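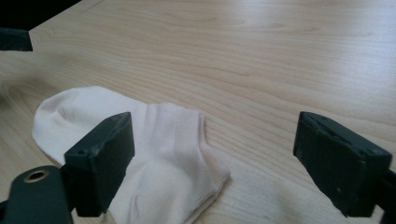
Foltetti Laundry & Mending Club

Sock Table, winter gallery

White ankle sock, lying on its side with the toe to the left. I love the wood grain on this tabletop almost as much as the sock — all those long wavy lines! Look for the thin seam along the toe and the fine ribbing at the cuff.

It's a bit wrinkled, and I'm leaving it that way for the gallery. A short, low-cut sock like this one always picks up a fold or two between the toe and the cuff, and smoothing it out is the fun part (well, my fun part).

So, a little about the club, if you landed here from the Mirkometti newsletter. We meet upstairs at 868 Joly Street, in a building that went up in 1942 and still has the radiators to prove it. Doors open at 6 and we sort, pair, fold and darn until we run out of tea. Bring whatever has been sitting in your basket. Single socks are very welcome — the odd sock box has made four matches since May and I was thrilled with every one of them!

If you want to learn darning, start with a thick wool sock and leave the thin cotton ones for later. We have spare needles and plenty of Tomico thread in white, cream and gray.

More pictures go up after the next meeting. Send me yours if you'd like them added.

Page updated Jan 11, 2024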